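Ticket: Red cubes short after sorting, cup tray not going back to shelf
Opened by: Jana Brandes
Posted November 27, 2024
Status: Open, waiting on parts

Location: Herthorpe, activity room, double table
Kit: Drisach sorting set (three bins, cubes, metal cups)
Priority: Low

Problem as reported

The color sort has been coming up short at pack-away. Blue and green are fine. The red bin keeps going back to the shelf with fewer cubes than the label on the storage box says. The box label reads 15 per color. At the last check I had 15 blue, 15 green and a red bin that was plainly low. I don't want to order another bag until we know where they are going, as the last order took most of January to arrive.

Second, smaller problem. The cups no longer sit flat in their tray, so the lid of the storage box won't close.

Log

Entry 1, Jana Brandes
Emptied all three bins onto a towel and checked for strays in the wrong color. None. Checked the floor under both tables and along the baseboard. Found one green cube and a pen cap. No red.

Entry 2, Ottmar Wiegand
Pulled the two tables apart and looked down the gap. The tops don't quite meet when the floor lock is off and a cube on its edge will go through. Nothing red on the floor there either, but I pushed the tables tight again and set the lock. Please leave it set.

Entry 3, Jana Brandes
Ran the cup activity again with the full set out, bins on the back table and cups on the front one. The red cubes are the ones we use for the cups, so they get handled more than the other two colors and they end up on the front table a lot.

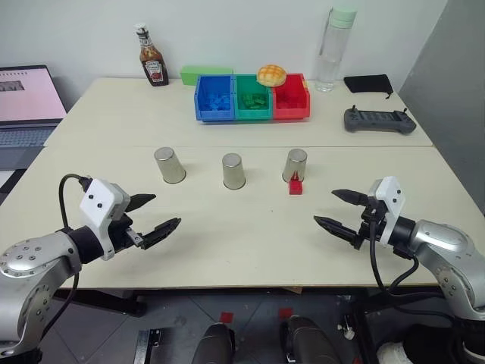 Front table with the three cups and red pieces beside the right one. Bins at the back: blue, green, red.

The red pieces by the cup are the sort of thing that gets missed. When the cups are collected first, whatever is next to them gets swept along or is left on the table, and the bins have already gone back to the shelf by then.

Entry 4, Rüdiger Ruppert
Looked in the cup tray, since the lid wasn't closing. Three red cubes were wedged in the wells under the cups. That explains the lid. It also explains part of the shortage. With those out, the tray closes if you press on the left corner.

Entry 5, Jana Brandes
Put the three back in the red bin and recounted. Still short by two. Checked the other cup tray in the cabinet, the vacuum canister and the box of spare lids. Nothing.

Entry 6, Ottmar Wiegand
The left corner of the tray is bent up a little. I flattened it with a clamp overnight and it is better but not right. One of the wells is split down the side and I would replace the tray. Wiriya lists it as a separate part. The cups themselves are fine and don't need to be ordered.

Entry 7, Chathurika Bepari
Parts request sent to Wiriya for one cup tray. I asked whether they sell loose cubes and they only sell the mixed bag of 80. I have not ordered it. We have mixed leftovers from the old Driria set, but those are slightly larger and two of them stacked will not go under a cup. Please don't top up with those.

Change to pack-away, starting now

1. Leave the bins on the back table until the front table is clear.
2. Pick up loose cubes first and drop them in the bin of their color.
3. Lift each cup and look under it before it goes in the tray.
4. Count red only. If it is short, write the number on the card inside the lid.
5. Cups in the tray, lid on, bins to the shelf last.

Entry 8, Jana Brandes
Used the new order for three sessions. Red count has stayed at 13 each time, so we are not losing any more. The two missing ones are still missing. I'd like to keep this open until the tray comes — after that we can decide about the bag of 80.

Last updated by Chathurika Bepari: tray confirmed, no ship date yet

Recent tickets
Floor lock on double table slips when leaned on
Storage box labels peeling, request for new sheet
Driria set: remove from cabinet or keep as spares?
Shelf 3 in activity room, missing bracket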